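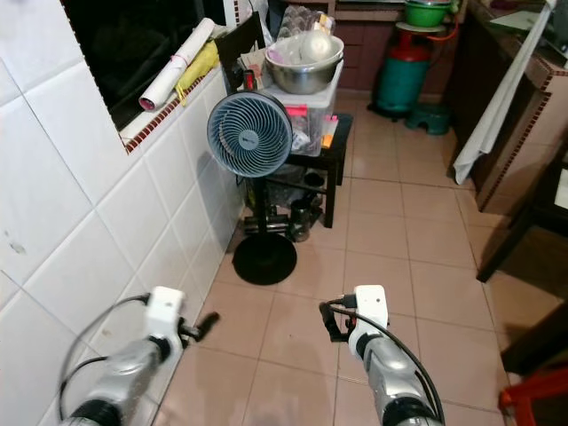 Brazos en cocinas: ¿cómo os ha cambiado el turno?

tineke_vdl
5 de agosto de 2019
En Stadis llevamos desde junio con los de dos brazos. Antes yo limpiaba cocinas; ahora superviso a 4 equipos y casi no toco un paño. La espalda lo agradece, pero el sueldo es el mismo.

rotonda70
Pues a mí me bajaron horas. Supervisar no es menos trabajo, es otro, y lo pagan como si fuera menos.

B. Ouellet
No estoy de acuerdo, rotonda70. En Cordier nos dieron un plus de 300 al trimestre y formación. Depende de quién negocie.

rotonda70
¿Formación de cuántas horas? La nuestra fue un PDF.

tineke_vdl
Dos mañanas. Lo que peor llevo son los cables, hay que estar pendiente cuando la cocina es estrecha.

B. Ouellet
Eso sí. Y mover las sillas antes de empezar lo sigue haciendo una persona.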